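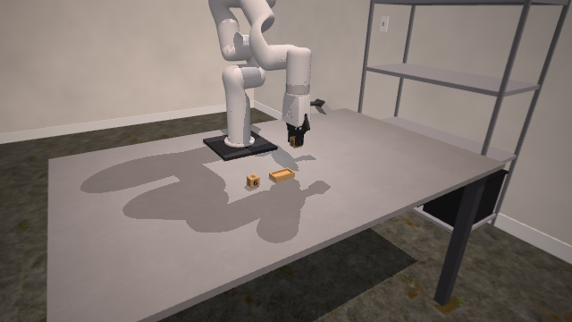

4. First Start-Up and Programming

This section covers the first start-up of the Prunix water softener after the plumbing connections in Section 3 have been completed. Read the whole section before opening the supply.

4.1 Before You Begin

Confirm the following:

- The bypass valve is in the BYPASS position.
- The drain line is secured at both ends and has an air gap at the drain.
- The brine tank is level and within reach of the supplied brine tube.
- The power adapter is within reach of an outlet that is not controlled by a wall switch.

CAUTION: Do not start the unit on a hot water line. Hot water will damage the resin and void the warranty.

4.2 Filling the Resin Tank

1. Close the main water supply to the house.
2. Open the cold tap nearest the softener. Leave it open.
3. Open the main water supply slowly. Water will reach the open tap through the bypass.
4. Let the tap run until the water is clear, then close it.
5. Plug in the power adapter. The Paewai control head will move to the SERVICE position. Wait until the motor stops.
6. Press and hold REGEN for 3 seconds. The control head will advance to BACKWASH.
7. When the motor stops, unplug the adapter. The valve will stay in the BACKWASH position.
8. Turn the inlet side of the bypass valve one quarter of the way toward SERVICE. Air will be heard leaving through the drain line.
9. When a steady stream runs from the drain line with no air in it, open the inlet side fully.
10. Run to drain until the water is clear, then plug in the adapter.

NOTE: Opening the inlet too quickly in step 8 can push resin into the upper screen. If flow at the drain drops sharply, close the inlet, wait five minutes, and repeat from step 8.
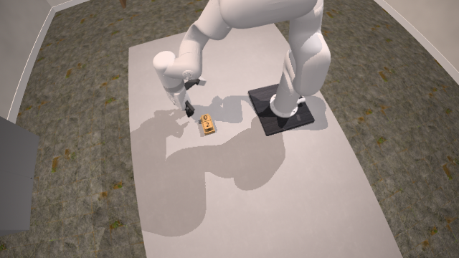

Robotic arm on a black base plate, set on a pale gray mat.

4.3 Preparing the Brine Tank

1. Remove the brine tank lid and the cap of the brine well.
2. Check that the float moves freely over its full travel. Do not change the float height.
3. Pour two gallons of clean water into the tank.
4. Hand-tighten the brine tube nut at the control head. Do not use a wrench.
5. Replace the cap of the brine well.
6. Add salt pellets until the tank is half full. Do not use rock salt or salt blocks.
7. Replace the lid.

If Navell resin cleaner is to be used, pour it into the brine well only after the first regeneration has finished. Follow the dose given on its container. Never mix it with chlorine bleach.

4.4 Setting the Control Head

The display returns to the home screen after one minute with no key pressed. Values entered before that time are kept.

1. Press MENU. The hour will flash. Set the hour with the arrow keys and press SET. Repeat for minutes.
2. Enter water hardness in grains per gallon. Use the result of a test made on untreated water. If the test report gives parts per million, divide by 17.1 and round up.
3. Enter the number of people in the household.
4. Set the regeneration time. The factory setting is 2 a.m. Choose a time when no water is used.
5. Press SET to save. The display will show the gallons remaining before the next regeneration.

With a new resin bed, the gallons remaining will depend on the hardness entered. A display of 3,626 means that 3,626 gallons can be treated before the bed is exhausted, including the reserve. The figure counts down as water is used. It does not count down when the unit is bypassed.
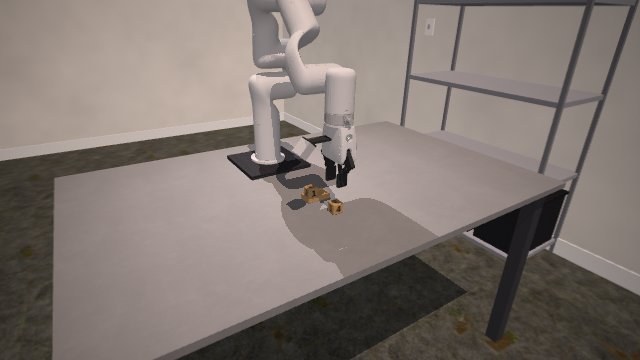
Why does the display show 1,287 gallons when a neighbor's unit shows much more?

The two units have different hardness or tank size settings. Check the hardness value in step 2, then check that the tank size code on the rear label matches the code shown under MENU, page 4. If both are correct, the figure is correct.

4.5 First Regeneration

Start one full regeneration by hand before treated water is used for drinking or laundry.

1. Turn the outlet side of the bypass valve fully to SERVICE.
2. Press and hold REGEN until the motor starts.
3. Stay with the unit through the BACKWASH stage. Check every joint for leaks, including the drain line elbow.
4. At the BRINE DRAW stage, confirm that the water level in the brine tank is falling. If it is not, see Section 7, Brine Faults.

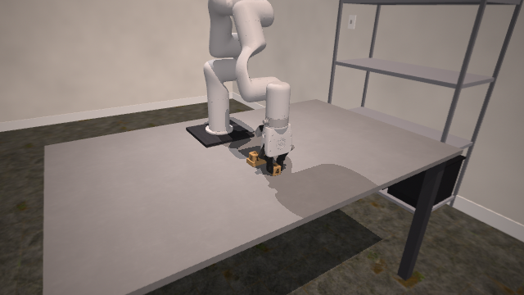 5. Allow the RAPID RINSE and REFILL stages to run without a break. Do not unplug the adapter during REFILL. The brine tank may overfill.
6. When the display returns to SERVICE, open a cold tap for several minutes and test the water with the strip supplied.

A reading of zero or one grain is normal. A higher reading on the first day may come from hard water left in the water heater and pipes. Test only at a cold tap. Repeat the test after the water heater has been emptied by normal use.

CAUTION: If the water tastes of salt after regeneration, do not drink it. Check the drain line for kinks and run a second regeneration.

4.6 Start-Up Record

Write the hardness value, tank size code, and start-up date on the card inside the lid. The card is needed for warranty service. Units with control heads made before July must also have the software version written on the card. It is shown for a moment when the adapter is plugged in.

Judstead Water Treatment | Prunix Set-Up Guide, August 2019 | Technical contact: Cameron Henare | © Judstead. All rights reserved. | Back to top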